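Docking, again

January 5, 2020

Quick one before the holidays are properly over and I have to think about real work. Spent most of the break on the little cube robot, mostly on the docking code, mostly swearing at it. Notes so I don't forget, since I forgot everything from the September round and had to relearn it from my own commit messages. Which say things like "fix" and "fix 2".

Where it was at: robot drives up to a cube, lines up, slides the lift under, lifts. Fine with one cube on the table. Put a second one nearby and it fell over maybe not every time but enough to make me grumpy. It would pick a target, start the approach, then halfway in the target would change to the other cube. Steering jerks, fork clips a corner, cube spins off sideways. Start again.

I blamed the detector for days. Wasn't the detector.

So the stack, for anyone new. Camera frames come off the robot over wifi into a laptop. Dridix (my thing, not released, don't ask, it's a mess) finds the markers and gives a pose per visible face. Cingate takes the poses and decides what's a cube and which one we care about. Then the planner makes a path and the drive loop follows it. Four bits. The bug was in Cingate, in a function I wrote at one in the morning and was quite proud of.

What it did: every frame, choose the cube with the best score. Score was marker size plus how square-on it is plus how sharp the edges are. Sounds reasonable! Except when you get really close to a cube, it goes soft because the lens can't focus that near, and you see more top face than front. So the sharpness drops, the square-on number drops, and the one sitting further back in perfect focus wins. The robot is basically touching the right cube and falls in love with the one behind it.

Fix was boring. Lock the target. Once the planner commits, Cingate hangs on to that cube's id and only lets go if (a) docking finishes, (b) docking is called off, or (c) it hasn't been seen for 44 frames. I tried 7 frames first, way too twitchy, a bit of wifi lag and it dropped the lock. Then 50, which was OK but I kept wanting it slightly quicker to give up. 44 is not a magic number. It's where I stopped fiddling.

Second problem, hiding behind the first. Same symbol on more than one face, so the id from the marker doesn't tell you which cube you've got, only what kind of face it is. I was treating marker id as cube id. Dumb. Now every cube gets its own track, with a predicted position from the wheel odometry, and a new detection has to land near the prediction to join the track. If it's too far it starts a new one. That killed the swapping stone dead, apart from when I pick up the robot, which is cheating anyway.

Third thing, the final approach. Used to steer off vision right to the end. Now once the near cube is inside a set distance I freeze the last good pose and drive in on odometry only. Wheels are pretty good over a few centimetres, much better than a blurry marker half hidden by the fork. I also mask out the bit of the picture where the arms always sit, becuase dark straight edges next to a black square were giving me phantom corners. Mask is a hardcoded polygon. Yes I know. If the lift height changes the polygon is wrong, so at the moment the lift has to be all the way down before docking or it just refuses.

Pulled a frame out of the logs, the sort of view that used to set it off:

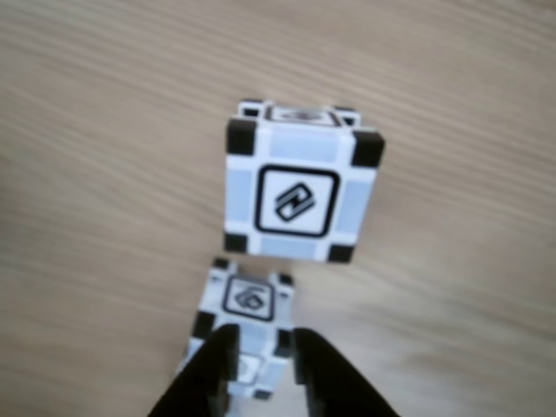
Near cube between the arms and going soft, far one nice and crisp. Old scoring loved the far one.

Logging was the thing that saved me by the way. I should have done it in September. Every run now dumps the last 2000 frames with the chosen track, the score for every candidate and the planner state, and there's a small viewer so I can scrub back and forth. The viewer's called Midtbø and it's the ugliest window you have ever seen, grey buttons, no labels, colour picked by whatever the toolkit felt like. Don't care. Found the target swap ten minutes after it ran for the first time. Days of guessing before that.

Still to do:
- mask should follow the lift height, not be typed in by hand
- replanning after a bumped cube is slow, it throws the whole path away
- stacking. Needs the top face pose to be a lot steadier than it is
- tidy up Dunow (the launcher script) which currently starts everything in the wrong order and then sleeps until it's probably fine
- write actual tests. Replay the logs and check the lock never moves. Should be easy, so of course I havent done it

Might put Cingate up on its own once the paths aren't all pointing at my home directory. If you've got a better way of handling the handover from vision to odometry leave a comment, mine is one if statement and a distance and I don't love it. Comments are held till I approve them, spam got silly.

Back to work tomorrow. Battery's on the charger.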